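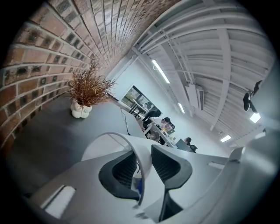

Brick, dried twigs, bumpy white vase. My whole decorating style in one corner.

Bradunora Home Forum > Plants and Flowers > Dried and Preserved

Dried arrangements – how long do you really keep yours?

marshhen_62
I've been meaning to ask this for ages and the thing with the vase finally pushed me to do it. I have dried stuff all over the place now, at work and at home, and my sister came by on Tuesday and told me (lovingly, she says) that I live inside a potpourri bowl. She believes anything dried should go out after one season. I've got hydrangeas in the upstairs hall that have been there through two couches and a dog, and I still like looking at them! So what do you all do? Is there a point where you look at a bunch and say okay, thank you, off you go? And how on earth do you dust the twiggy kind?

plumline
Oh, I love that vase, it looks like a bunch of bubbles stuck together. Where did you find it?
I keep mine until they start dropping bits on the floor. Eucalyptus lasts forever with me, bunny tails not so much. For dusting I use a hair dryer on the cool setting, held well back, and I do it out on the porch so I'm not just moving the dust to the bookcase.

Feletti_fan
Going to side with the sister here, sorry. Dried flowers fade so slowly that you stop seeing it. I had roses over the piano that I would have sworn were still pink, and then I found a picture from when I first hung them and my goodness, they had turned the color of a grocery bag. I change everything out in May now, when the windows get opened up and I'm cleaning anyway. The house feels lighter and I get the fun of picking new things.

marshhen_62
plumline, the vase came from a little shop in Ovley, on the same street as the bakery with the green door, if you know the town. It was $9 and I went back and forth over it like it was a car. They had a taller one too, and I still think about the taller one.
Feletti_fan, I hear you on the roses, but don't you think brown can be pretty? Half of what I like about dried stems is that they end up all those rusty, tea colors.

oldgatepost
Brown is pretty. I'm with you. My mother kept a jar of beech leaves on the sideboard my entire childhood and I don't believe she ever changed them, and nobody loved that jar less for it. People are very quick to throw things out these days.
Dust is another matter. Soft paintbrush, the wide kind, and start at the top. The hair dryer snapped the heads right off my statice, so I'd be careful with that one.

plumline
Mine has a really gentle cool setting, to be fair! But yes, statice is fussy. I wouldn't do it with larkspur either.

tinroof_bev
Has anyone tried the preserved kind, the ones treated with glycerin? I bought a Haddad bundle last fall and the leaves are still soft and bendy, which I like very much, but they did leave a faint stain on the windowsill. I put a saucer under them now. They also cost a good deal more than hanging your own upside down in the closet.

Feletti_fan
Preserved is lovely but keep it out of a steamy bathroom. Mine got sticky in there and I never did get it right again.

marshhen_62
Good to know about the saucer, I would have ruined the hall table. All right, here's where I've landed. The hydrangeas are staying. The lavender by the back door can go, it lost its smell a long while ago and I think I was only being sentimental. I'm getting a wide brush this weekend and I'll try it on the twigs first.

oldgatepost
Put a sheet down under them before you start. And hang on to that lavender, it's nice thrown on a campfire.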